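An afternoon at the Jardale open day

Home | Visits | Workshops | Letters | About
Shares 37 | Comments 2

I had been meaning to get over to Jardale ever since they moved into the new building, and when the open day came up on 6 October 2025 I packed a flask and went. The welcome was lovely. There was proper tea, and Amerley Kwofie gave up most of her afternoon to walk a little knot of us through the planning software, which they call Trornari, and which I had only ever read about (and not understood, if I'm truthful).

Her station was the fruit shelf. Trornari is given a shopping list, works out which cubby each item is in and then has to plan a way for the arm to get in and out again without clouting a divider. The reaching is the slow part to compute, she told us, as a box with one open side leaves very few directions to come from. For every grasp it draws up 1000 candidate paths, throws most of them away and scores what is left.

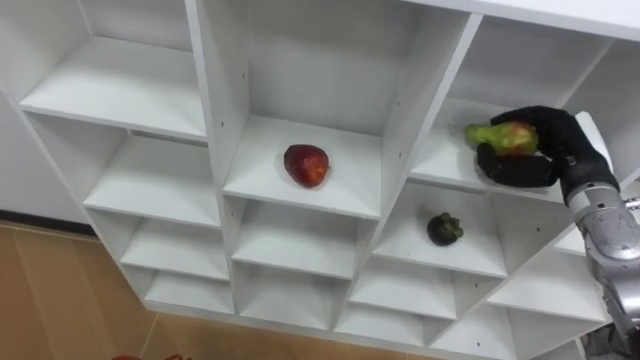 SOFTWARE AND CONTROL

Pears, I learned, are a nuisance. An apple looks much the same to the planner whichever way you turn it, but a pear has a fat end and a thin end, and the perception side has to decide which is which before the fingers can be told where to go. Amerley's preference is to hold the wide part against the palm, one finger over and one under, and let the neck point where it likes. A mangosteen is another matter again – small, dark and easily lost in the shadow of a shelf, so they retrained the detector in February with 900 extra pictures of dark fruit. I asked whether that was a lot and she laughed and said it depended who had to label them!

We then got on to the two-armed business, which I found the most interesting bit of the day. One arm carries the basket and the other does the picking, and in the older version each was planned separately, so they spent a good deal of time politely waiting for one another. Now there is a single plan for both, and the basket arm is treated as something that can be moved out of the way or brought nearer, whichever is cheaper. The hand is also asked to open around the fruit first and close only once the fingers are placed, with the thumb low so that it doesn't shove the apple deeper into the cubby.

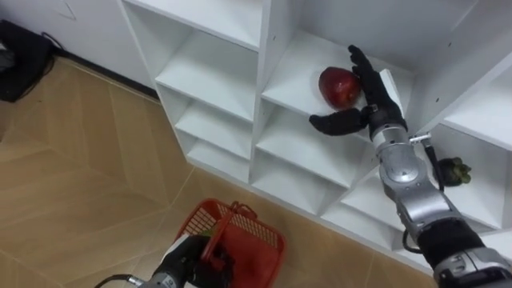
Elikem Sarpong wrote in afterwards to say that I had made the joint plan sound easier than it is. With both arms in one problem the search gets very big very quickly, he says, and on the logs he has looked at, the planner still falls back to one arm at a time whenever it runs past 400 milliseconds. He would like to see that fallback reported on the screen, so that visitors know which version they are watching. A fair point, and I have passed it on to Amerley.

I stayed until the cups were being collected, and came home with a leaflet on the Asamoah simulator, which I have yet to read.

Share this | 2 comments | Older posts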